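Review: Rodura Court Alerts for Entertainment Desks
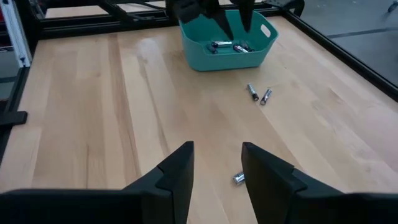
Page last changed: Wednesday, January 10, 2018

Rodura is a subscription service that tracks court filings involving actors, recording artists, reality television personalities and their companies. It is sold by Imetti, whose earlier product, Holanda, covered film and music contracts only. The Drarnton Media Library tested the service on behalf of member newsrooms beginning in November, using a standard single-desk account.

Setup requires a list of names. Subscribers may follow up to 85 people or businesses, and each entry can carry stage names, former married names and the names of production companies. The library entered 52. Common surnames produced many false matches until a middle name or a birth year was added, and members should allow an afternoon for this work.

During the test the service sent 677 alerts. Of these, 491 concerned the correct person. The remainder were mostly traffic matters and small claims involving private individuals with similar names. Members are reminded that an alert is not confirmation of identity, and that the filing itself must be read before any story is published.

Coverage of divorce, custody and contract disputes was good. Alerts generally arrived on the day of filing and included the case number, the court and a link to the docket. Sealed family court records are not available through Rodura, and the service does not suggest otherwise. Probate coverage was thin, and two estate disputes already reported elsewhere did not appear.

The short summaries supplied with each alert are less dependable. Several presented a party's claims as settled fact, and one reversed the plaintiff and the defendant. The library recommends turning summaries off in the account settings.

Billing is annual, with no monthly option. Support requests were answered by email within one business day.

Rating: Recommended for desks with a staff member assigned to legal news. Smaller publications may find that Holanda, which remains on sale at a lower price, meets their needs.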